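4. Kitchen Assembly Trials

4.1 Task

Whether a robot arm can do household chores yet depends a great deal on which chore is meant. Carrying a cup from one counter to another is mostly solved when the counter is clear. Putting a rod back into a paper towel stand, fitting the post of a mug tree, or seating the blade shaft of a food processor is a different kind of work. The parts are light and the tolerances are small, and the arm's own fingers hide the place where the part has to go. Chores of this kind were left out of the earlier Flastville survey, which scored only carrying and wiping.

We chose the simplest version of the problem we could set up on a normal counter. The work is a round wooden base with small drilled holes and a short wooden post that has to stand upright on it. The base is not clamped. It rests on a bamboo cutting board on a marble-patterned countertop, and it can slide if the arm pushes from the side.

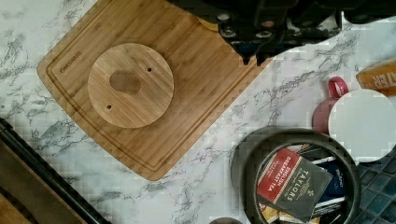
A person does this without thinking much about it. One hand steadies the base, the other brings the post down, and if the post misses, the hand feels it and shifts over. Our arm has one gripper and cannot steady anything. It has to get the post close enough on the first approach that contact with the base doesn't move the base out of place.

4.2 Setup

The policy was trained on 323 demonstrations collected by two operators over a period in March. Each demonstration started with the base somewhere on the board and the post within reach. We did not mark positions on the board, and we did not ask the operators to follow a fixed path. Whitfield's earlier work with the Kettler controller had used a fixed path, and the policies trained that way failed when the base was turned even slightly.

Input to the policy comes from the wrist camera and from a second view of the counter. The wrist camera matters most in the last part of the motion. At that stage the base and one of its holes are usually in sight, but the foot of the post may not be, depending on how it sits between the fingers.

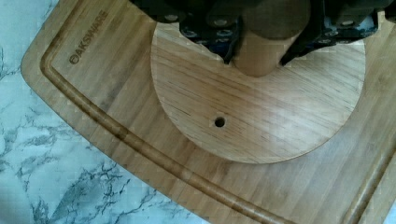

We had expected grasp height to be a minor setting. It had more effect than anything else we changed. When the post is held low, the fingers reach the base before the post is settled, and the arm reads this contact as a finished placement. When it is held high, the lower end swings on contact. The operators tended to grasp in between without being told to, and the policy picked up the habit from them.

The counter was kept in a lived-in state during the trials. Dishes, packages and plush produce stayed within view, since a home robot will rarely work on a cleared surface. We consider this a fair condition for a chore test, though it makes our numbers hard to set beside those from bench studies such as Durumwood, where the background is plain.
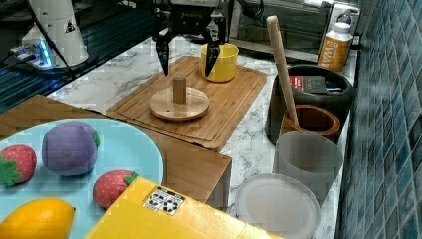
Figure 5. Counter during the trials, with the post upright on the round base.

4.3 Results

We ran 40 trials with the base placed by hand before each one. A trial counted as a success if the post stood upright on the base after the gripper had opened and moved away. The arm completed 31 of them without help. The remaining 9 ended in failure, and in 2 of those the base had been pushed into the groove of the cutting board, where the arm could not recover it.

The other failures came at release. The post was in the right place, the fingers opened unevenly, and one of them dragged the post over. Schumacher had raised this as a likely problem before the trials began and suggested a short pause between opening and lifting. We added the pause to a later version of the controller but have not yet tested it on the same set of placements.

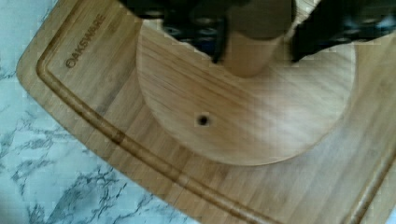
Figure 6. Wrist camera view, with the fingers on either side of the post.

Speed is a separate matter. The arm is slow near the base, and a person watching it tends to want to reach in and finish the job. For a chore done while the owner is out of the house this may not matter. On a shop floor it would. Tostex, whose packing line first led us to study loose parts, told us that they would accept a slow cycle but not one that needs a worker standing by to reset a fallen piece.

On this evidence we would not call the chore ready for home use. The approach and alignment are good enough to build on, and release is the part that needs work. Section 5 looks at finger padding and at opening speed as two possible ways to reduce dragging.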